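# Plorullow: Mengenangaben aus handschriftlichen Kochheften

Normalisierte Zutatenzeilen mit Quelltext, Lesart und Einheitenzuordnung. Version 2.

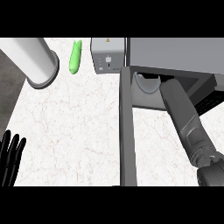
## Gegenstand

Plorullow enthält transkribierte Zutatenzeilen aus 37 handschriftlichen Kochheften der Sammlung Sarkitz. Jede Zeile liegt diplomatisch (buchstabengetreu) und normalisiert vor. Die Normalisierung trennt Menge, Einheit, Zutat und Zusatz und ordnet die Einheit einem Eintrag der beiliegenden Einheitentabelle zu. Die Tabelle umfasst 53 Einträge, darunter auch Schreibvarianten mit eigener Bedeutung (etwa „Löffel“ ohne nähere Angabe neben „Esslöffel“).

Nicht enthalten sind Zubereitungstexte, Scans der Hefte und Angaben zu den Schreiberinnen und Schreibern, soweit diese nicht ohnehin auf dem Umschlag stehen und von der Sammlung freigegeben wurden.

## Verzeichnisstruktur

```
plorullow/
 daten/
 zeilen.tsv
 einheiten.tsv
 hefte.tsv
 doku/
 transkription.md
 zweifelsfaelle.md
 werkzeug/
 pruefen.py
 umrechnen.py
 AENDERUNGEN.md
 LIZENZ
```

Alle Tabellen sind UTF-8-kodiert, durch Tabulator getrennt und haben eine Kopfzeile. Anführungszeichen haben keine Sonderbedeutung. Wer die Dateien mit einer Tabellenkalkulation öffnet, muss den Spaltentyp auf „Text“ setzen, sonst werden Brüche wie `1/2` in Kalenderdaten umgewandelt.

## Felder in `zeilen.tsv`

| Feld | Typ | Inhalt |
|---|---|---|
| `heft` | Text | Kürzel des Hefts, Schlüssel zu `hefte.tsv` |
| `blatt` | Text | Blattzählung mit `r` oder `v` |
| `zeile` | Ganzzahl | Zeile innerhalb des Blatts |
| `diplomatisch` | Text | Wortlaut mit originaler Schreibung und Interpunktion |
| `menge` | Bruch oder leer | Zahlenwert als gekürzter Bruch |
| `menge_bis` | Bruch oder leer | obere Grenze bei Spannen |
| `einheit` | Text oder leer | Schlüssel zu `einheiten.tsv` |
| `zutat` | Text | normalisierte Grundform im Singular |
| `zusatz` | Text oder leer | Zustand oder Vorbereitung („gesiebt“, „kalt gestellt“) |
| `lesart` | `s`, `u`, `k` | sicher, unsicher, konjiziert |
| `hand` | Text | Schreiberhand, fortlaufend innerhalb des Hefts |

Leere Felder bedeuten, dass die Angabe im Heft fehlt. Unleserliche Stellen werden dagegen im Feld `diplomatisch` mit eckigen Klammern markiert und erhalten im Feld `lesart` den Wert `u`.

Beispielzeile, zur Lesbarkeit umgebrochen:

```
heft S-K
diplomatisch ½ Pfd. Mehl, gesiebt
menge 1/2
einheit pfund
zutat Mehl
zusatz gesiebt
lesart s
```

## Einheiten

`einheiten.tsv` führt zu jedem Schlüssel die Größenart (Masse, Volumen, Stück, Gebinde, unbestimmt), die belegten Abkürzungen und, falls vertretbar, einen Umrechnungswert. Das Feld `basis` nennt die Grundlage der Umrechnung:

- `norm`: Die Einheit ist im Zeitraum des Hefts gesetzlich oder durch allgemeinen Gebrauch festgelegt.
- `heft`: Das Heft selbst enthält eine Umrechnung, meist auf der Innenseite des Umschlags.
- `schaetzung`: Der Wert wurde aus parallelen Rezepten erschlossen.
- `keine`: Es gibt keinen belastbaren Wert.

Die Einheiten „Tasse“, „Glas“ und „Löffel“ tragen nur dann einen Zahlenwert, wenn das Heft einen liefert. In allen anderen Heften bleibt das Feld leer. `umrechnen.py` bricht in diesem Fall nicht ab, sondern gibt die Zeile unverändert mit dem Vermerk `offen` aus.

„Pfund“ ist durchgehend als halbes Kilogramm angesetzt. Bei zwei Heften ist das zweifelhaft, weil die übrigen Mengen eher zu einem älteren, regionalen Pfund passen. Die betroffenen Hefte sind in `hefte.tsv` mit `pfund_unklar = ja` gekennzeichnet. Eine rückwirkende Korrektur der Werte ist nicht vorgesehen; wer mit absoluten Massen rechnet, sollte diese Hefte ausschließen.

## Transkription

Die Transkription erfolgte zweifach und unabhängig durch Antigoni Mitsotakis-Vlachou und Saqib Orakzai. Abweichungen wurden am Digitalisat gemeinsam entschieden. Blieb die Lesung strittig, steht die wahrscheinlichere Fassung im Datensatz und die andere in `doku/zweifelsfaelle.md`.

Regeln in Kurzform, vollständig in `doku/transkription.md`:

1. Kurrent und lateinische Schrift werden nicht unterschieden.
2. Langes s wird als rundes s wiedergegeben.
3. Der Geminationsstrich über m und n wird aufgelöst, die Auflösung steht in runden Klammern.
4. Streichungen werden übernommen und mit `~` umschlossen. Die normalisierten Felder folgen der letzten gültigen Fassung.
5. Nachträge in anderer Tinte gelten als eigene Hand, sofern auch der Duktus abweicht.
6. Wiederholungszeichen („do.“, Unterführungsstriche) bleiben im diplomatischen Text stehen und werden in den normalisierten Feldern aufgelöst.

Die sechste Regel wurde erst nach der ersten Version eingeführt. Vorher blieben die normalisierten Felder in solchen Zeilen leer, was bei Auswertungen nach Zutaten zu Lücken geführt hat. Skripte, die sich auf das alte Verhalten stützen, müssen angepasst werden.

## Normalisierung der Zutaten

Die Grundformen folgen dem heutigen Standarddeutsch. Regionale Bezeichnungen werden zusammengeführt, wenn sie zweifelsfrei dieselbe Zutat meinen: „Rahm“, „Obers“ und „Sahne“ erscheinen als `Sahne`, „Topfen“ erscheint als `Quark`. Die ursprüngliche Bezeichnung bleibt über das Feld `diplomatisch` erhalten.

Nicht zusammengeführt werden:

- „Hefe“ und „Germ“, wenn im selben Heft beide Wörter mit unterschiedlichen Mengen vorkommen,
- „Stärke“, „Stärkemehl“ und „Kartoffelmehl“,
- „Zucker“ und „Staubzucker“,
- „Fett“ und alle spezifischen Fette.

Produktbezeichnungen werden wie im Heft wiedergegeben und im Feld `zutat` durch die Gattung ersetzt, soweit diese bekannt ist. Ist sie unbekannt, steht dort `Produkt, unbestimmt`.

## Prüfung

`werkzeug/pruefen.py` benötigt nur die Standardbibliothek und kontrolliert:

- Eindeutigkeit der Kombination aus `heft`, `blatt` und `zeile`
- Gültigkeit aller Schlüssel
- Kürzung der Brüche
- `menge_bis` größer als `menge`
- paarige Streichungszeichen und Klammern

Aufruf:

```
python werkzeug/pruefen.py daten/
```

Ein Rückgabewert ungleich null bedeutet mindestens einen Fehler. Warnungen (etwa ungewöhnlich große Mengen) beeinflussen den Rückgabewert nicht. Mehrere dieser Warnungen sind bekannt und korrekt; sie betreffen Einmachrezepte und Rezepte für Gemeinschaftsküchen.

## Bekannte Mängel

- Das Heft `S-R` wurde beim Binden stark beschnitten. Am rechten Rand fehlen Buchstaben, gelegentlich ganze Einheiten. Die Ergänzungen tragen `lesart = k`.
- Spannen mit „bis“ und Alternativen mit „oder“ sind nicht immer zu unterscheiden. „2 oder 3 Eier“ wird als Spanne behandelt.
- Mengen, die nur über den Preis angegeben sind („für 10 Pf. Hefe“), haben eine leere Menge und die Einheit `preis`. Eine Umrechnung findet nicht statt.
- Unterhalb eines Rezepts notierte Verdopplungen werden nicht auf die einzelnen Zeilen übertragen.
- Die Zuordnung der Hände ist innerhalb eines Hefts brauchbar, über Heftgrenzen hinweg wurde sie nicht versucht. Gleiche Kürzel in verschiedenen Heften bedeuten nicht dieselbe Person.

## Verwendung

Geeignet ist der Datensatz für sprachgeschichtliche Untersuchungen zu Maßbezeichnungen, für Tests von Zutatenparsern mit unregelmäßiger Eingabe und für den Vergleich von Rezeptvarianten innerhalb der Sammlung.

Ungeeignet ist er für Aussagen über den tatsächlichen Verbrauch von Lebensmitteln. Kochhefte verzeichnen bevorzugt Gebäck, Festtagsgerichte und Eingemachtes; alltägliche Speisen fehlen oft vollständig. Auch eine regionale Auswertung trägt nicht weit, da der Entstehungsort vieler Hefte nur aus dem Wortschatz erschlossen ist. Nährwertberechnungen auf Grundlage der umgerechneten Mengen werden nicht unterstützt.

Vor dem Nachkochen der Einmachrezepte wird gewarnt. Die angegebenen Zucker- und Essigmengen entsprechen teilweise nicht heutigen Anforderungen an die Haltbarkeit.

## Verwandte Bestände

Der Bestand Ircombe verwendet dasselbe Tabellenformat, jedoch eine eigene Einheitentabelle. Gleich lautende Schlüssel sind nicht durchgehend bedeutungsgleich, insbesondere `loeffel` und `glas`. Vor einer Zusammenführung sind die Schlüssel mit einem Präfix zu versehen.

## Änderungen gegenüber der ersten Version

- Wiederholungszeichen in den normalisierten Feldern aufgelöst
- Feld `hand` ergänzt
- Dezimalzahlen durch Brüche ersetzt
- `quentchen` und `quent` zusammengelegt
- fehlerhafte Blattzählung in `S-D` berichtigt

Die Schlüssel der Hefte sind unverändert. Verweise auf einzelne Zeilen bleiben gültig, ausgenommen `S-D`.

## Lizenz und Korrekturen

Die Tabellen und die Dokumentation stehen unter CC BY 4.0, die Skripte unter der MIT-Lizenz. Die Rechte an den Digitalisaten liegen bei der Sammlung Sarkitz; Anfragen dazu sind direkt dorthin zu richten.

Korrekturen zur Lesung bitte mit Heft, Blatt, Zeile und vorgeschlagenem Wortlaut melden. Vorschläge, die nur die normalisierten Felder betreffen, sollten die einschlägige Regel aus `doku/transkription.md` nennen. Angenommene Korrekturen erscheinen mit der nächsten Version, voraussichtlich im Oktober.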